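How to Make Preserved Lemons at Home (and Actually Use Them Up)
Posted in Pantry Basics

I put off making preserved lemons for years. I had it in my head that they were a project, the kind of thing that needs a cellar and a grandmother, and so I kept buying those little jars at the fancy store and wincing at the price. Then one October I had a big bag of lemons going soft at the bottom of the fridge, a box of salt, and a rainy afternoon, and that was the end of the store jars for me. There is hardly any work in it. You cut, you salt, you squash, and after that you wait, and the waiting is the only part that asks anything of you.

The method below makes one good-sized jar. I first pieced it together from the back of a salt box (Lamrani coarse sea salt, if you can get it where you live, though any plain salt will do) and I've fussed with it ever since.

What you'll need

Lemons, enough to pack your jar tightly, plus several more for juice
100 grams of coarse sea salt or kosher salt, with no iodine added
One clean glass jar with a lid that seals well
A bay leaf and a few peppercorns, if you like them

Get unwaxed lemons if you possibly can, because the peel is the part you'll be eating. Thin-skinned ones are nicer here than the big knobbly kind. Give each one a squeeze in the store and pick the ones that feel heavy and have a little give to them. If waxed lemons are all you can find, pour hot water over them in a colander, scrub them well with a brush, and dry them off.

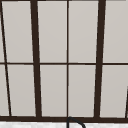 Does it matter what kind of salt I use?
Plain coarse salt gives the best flavor and keeps the brine clear. Table salt with iodine or anti-caking powder in it can turn the liquid cloudy and leave a slightly bitter, metallic taste, so save that for the pasta water. Fine sea salt works too, but weigh it, because a spoonful of fine salt holds a lot more than a spoonful of coarse.

Getting the jar ready

Wash the jar and lid in hot soapy water, rinse them really well, and then put the jar (without its lid) in a 225 degree oven until it's completely dry. Let it cool on a folded towel. Never set a hot jar straight down on cold stone or tile! I lost a lovely old one that way and I'm still sore about it.

If your lid is bare metal, lay a square of parchment over the mouth of the jar before you screw it on. Salt and lemon juice together are very hard on metal. I use the wide jars from Kellstead, which have a glass lid and a rubber ring, and I've never had any rust to worry about with those.

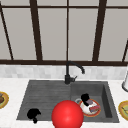

Now for the lemons themselves. Trim the little stem nub off each one, stand it up on its end, and cut down as though you were quartering it, stopping a half inch short of the bottom so it stays in one piece and opens up like a flower. Do this somewhere you can be messy. A sink with a drainboard and the faucet in the middle, under a big window, is about as good as it gets for this job, because you can rinse fruit on one side and hold the salty bowl on the other, and the light lets you spot seeds before they go in the jar. If your counter is marble, though, wipe up lemon juice the minute it lands. It will leave a dull spot that no amount of rubbing takes out, and I speak from sad experience with a pastry board.

Salting and packing

Put a good spoonful of salt in the bottom of the jar. Then hold a cut lemon open over a bowl and push salt down into all the cuts, more than seems polite. Close it back up, drop it in the jar, and press it down hard with the end of a wooden spoon until you hear it give and the juice starts to run. Carry on with the next one, and the next, sprinkling a little more salt between layers and tucking the bay leaf down the side somewhere it looks pretty.

When you can't fit any more in, squeeze your spare lemons and pour the juice over until everything is covered. This is the step people skimp on, and it's the one I'd beg you not to. Any peel that sticks up into the air is peel that can grow mold. If the lemons want to float, a small clean glass weight will hold them under.

Wipe the rim, close the lid, and rinse off your spoon and bowl right away, before the salt has a chance to dry on them in a crust.
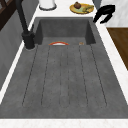 A ridged drainboard lets rinsed jars and bowls drain while you clean up.

The waiting part

Leave the jar at cool room temperature for the first 3 days, and turn it upside down and back again whenever you walk past. (Set it on a saucer. They do leak.) You'll see more juice gather as the peels soften. If the lemons have sunk and left some space at the top, press them down again and add more juice.

After that, move the jar to the fridge and leave it be for 25 days. I know that feels like forever. You can cheat and try one earlier, and it will be salty and sharp and not at all bad, but the peel won't have gone silky yet, and that silkiness is what you did all this for. 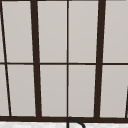 You'll know they're ready when the peel is soft all the way through and the brine has thickened to something like a light syrup. White wisps in the liquid are usually just pith and salt, but fuzz on the surface, in any color, or a smell that seems wrong, means the whole jar goes in the trash. Kept covered in brine and in the fridge, a batch is good for about six months in my house, although it's usually gone well before then.

Using them up

Take out what you need with a clean fork, never your fingers. Rinse it under cold water, scrape away the pulp, and slice the peel as thin as you can. Start with less than you think, and hold back on salt in the rest of the dish until you've tasted it.

I stir the peel into warm chickpeas with olive oil, tuck it under the skin of a roasting chicken, and chop it into potato salad in place of pickles. It's wonderful in the lamb stew from my Amine spice post, going in for the last 16 minutes so that it keeps its brightness. The pulp can be mashed into a marinade, and a spoonful of the brine will wake up a salad dressing in no time. When the jar gets low, I start a fresh one in a clean jar and pour a little of the old brine in with it.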